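Storage and Handling of Retired Desktops at Filldale

The Filldale depot has revised its intake procedure for retired desktop computers. The change applies to all tower units received from the Hidia and Vakby offices, including those purchased in 2007 and still listed on the asset register. Units without a legible asset tag will be held at the dock until the register has been checked.

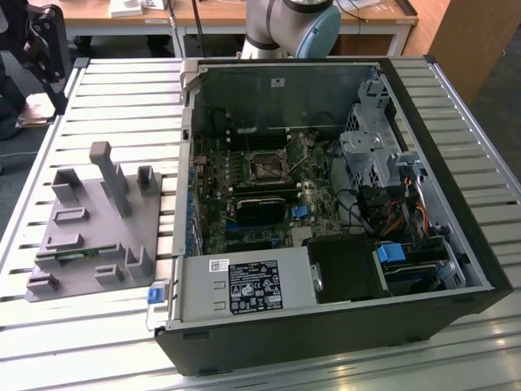
Intake records are now opened per chassis. Parts removed before delivery must be entered on the same record, with the serial number where one is known. A tower with an empty CPU socket and an expansion card still in its slot is therefore logged as incomplete, and the card is listed on its own line. Incomplete units are stored on rack 2 and are not offered for reissue. The current backlog is 191 units. Lutz Kasten maintains the register and will accept corrections until noon on Wednesday.

Drives are handled separately. They are to be removed at the sending office, bagged singly and shipped in the gray transit boxes. Each box holds 40 drives. Mixed boxes will be returned.
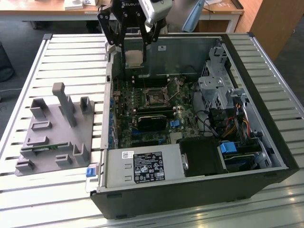

Parts and Memory

Memory modules may be left in the slots on the motherboard or sent loose in antistatic sleeves. Loose modules must be sorted by capacity. Coin cells are removed at Filldale and go to the battery bin at the Murín building. Power cords should be kept at the sending office.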